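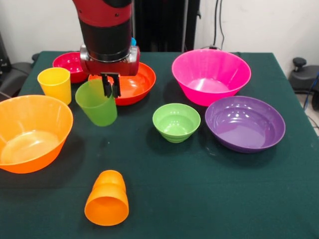 Boles y vasos de plástico sobre un mantel verde oscuro.

¿Cómo quito el olor a comida de los recipientes de plástico?

Tengo un juego de boles y vasos de plástico que uso a diario. Los de la salsa de tomate y los del curry huelen aunque los lave dos veces, y uno ha cogido un tono anaranjado. He probado con el lavavajillas normal y con agua muy caliente y sigue igual. Son de la marca Lavow, comprados en febrero, y me da pena tirarlos. ¿Alguien sabe qué funciona sin estropear el plástico?
Tomás Fitzgerald

Tharindu Haque
Con bicarbonato. Pon 100 gramos en un barreño con agua templada, mete los recipientes y déjalos toda la noche. Por la mañana los aclaras y los secas al aire, sin taparlos. Si todavía huelen, repite con vinagre blanco rebajado a la mitad, pero no mezcles las dos cosas, que se anulan. Para el tono naranja del tomate lo que mejor me ha ido es el sol – los dejo boca arriba en la ventana un par de días. La mancha se aclara bastante, aunque si el plástico está rayado no desaparece del todo.
Otra cosa: el agua muy caliente no ayuda con la grasa de color. Primero pasa papel de cocina en seco y después lava con agua templada y jabón. Y mira la base antes de meterlos en el lavavajillas, porque no todos lo aguantan.

keane_123
papel de periódico arrugado dentro, tapa puesta y dos días. a mi madre le funciona

Masero
Lo del bicarbonato va bien con el olor reciente. Si llevan meses así, yo no me complicaría y los dejaría para guardar tornillos o pinzas de la ropa. Para salsas y curry uso vidrio desde hace 5 años y no he vuelto a tener el problema. Los vasos sí los sigo teniendo de plástico, porque solo llevan agua.

Relacionadas
Cómo despegar dos vasos encajados
Manchas de cúrcuma en la encimera
¿Se puede congelar caldo en botes de yogur?
Tapas que ya no cierran bien

Última actualización: febrero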